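The Town That Saved Its Toy Library

Walk into the old feed store in Drorkero on any morning in April and you'll hear it before you see it: a happy, clattering racket of blocks, wheels and very small opinions. The Gulia Toy Library lends out toys the way other places lend out books, and I fell for it in the time it takes to fill out a card!

The shelves hold almost 2,000 toys, all of them free to borrow for two weeks. There are puzzles (every piece checked on return), train sets, dollhouses and a whole wall of dress-up clothes. The library has signed up 155 families so far, a few of them driving in from Lelteo, 39 miles up the road. 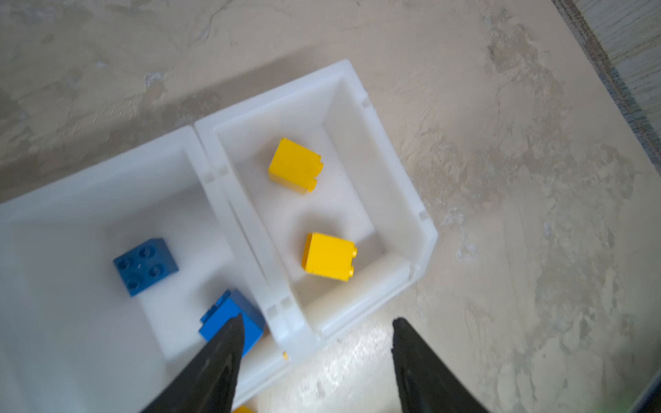

What I love most is how the kids choose. They don't go for the biggest box. One boy spent my entire visit deciding between a cash register and a drum — he took the drum, and I wish his parents well.

Money is tight, as you'd guess. The Chowdhury hardware store next door covers the heat, and a spring bake sale pays for batteries and glue. Repairs happen in the back on Thursday-style folding tables, with coffee close by and the radio going. Bring a broken dump truck and someone will hand you a screwdriver.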